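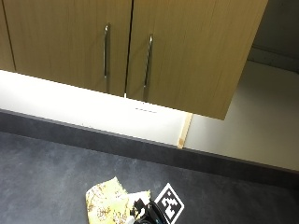
1. Introdução e objetivo

O armário superior da copa do departamento abre-se, em média, sempre que alguém tem fome. O nosso grupo (Adelino Vilela, Sirkka Harju e Tapio Nieminen) escolheu-o como objeto de estudo na unidade de Ergonomia do Mobiliário por duas razões: fica a meio corredor da sala de aula e o professor já tinha recusado a nossa primeira proposta, sobre cadeiras.

A pergunta era simples. Um armário de portas em carvalho claro, com puxadores metálicos verticais lado a lado junto à folga central, leva as pessoas a abrir a porta certa à primeira? Quem procura uma chávena e encontra o arroz de outra pessoa já conhece parte da resposta.

2. Método

Durante o mês de maio registámos 200 aberturas, à mão, numa folha presa a uma prancheta. Considerámos apenas as duas portas largas. Para cada abertura anotámos qual foi a primeira porta, se o utilizador teve de abrir a outra a seguir e se fez algum comentário. Os comentários foram depois retirados do anexo, a pedido do orientador, Raimo Heiskanen.

Cada sessão durou 15 minutos, à hora do café. O observador ficava junto à porta da copa a fingir que lia – o Tapio leu mesmo, e tivemos de repetir duas sessões.

3. Resultados

Das 200 aberturas, 129 acertaram à primeira. As restantes 71 obrigaram a uma segunda tentativa, muitas vezes com um suspiro (variável não prevista no protocolo).

A proximidade dos puxadores parece ajudar a mão e prejudicar a memória. Como estão tão perto um do outro, chega-se a qualquer deles sem mudar de sítio, e o gesto é quase igual para as duas portas. Vários utilizadores habituais disseram-nos que se orientam pela posição do corpo junto à bancada cinzento-escura e que, quando há alguém no caminho, se enganam.

A luz foi uma surpresa. A parede branca por baixo do armário fica muito clara, mas essa claridade serve a bancada e pouco diz sobre o que está lá dentro. A Sirkka defendeu que o contraste torna o interior mais escuro aos olhos de quem acaba de pousar a chávena. Não tínhamos luxímetro, portanto fica como opinião da Sirkka.

4. Limitações

Os utilizadores eram quase todos do departamento, e alguns perceberam ao segundo dia o que fazíamos. Um deles passou a abrir as duas portas ao mesmo tempo, com as duas mãos, e a olhar para nós. Essas aberturas foram excluídas.

5. Proposta

Sugerimos chávenas e copos atrás da porta direita, mantimentos atrás da porta central, e uma etiqueta pequena em cada uma. O Adelino queria puxadores de formas diferentes, mas a ideia ficou para uma segunda fase, se houver orçamento e paciência.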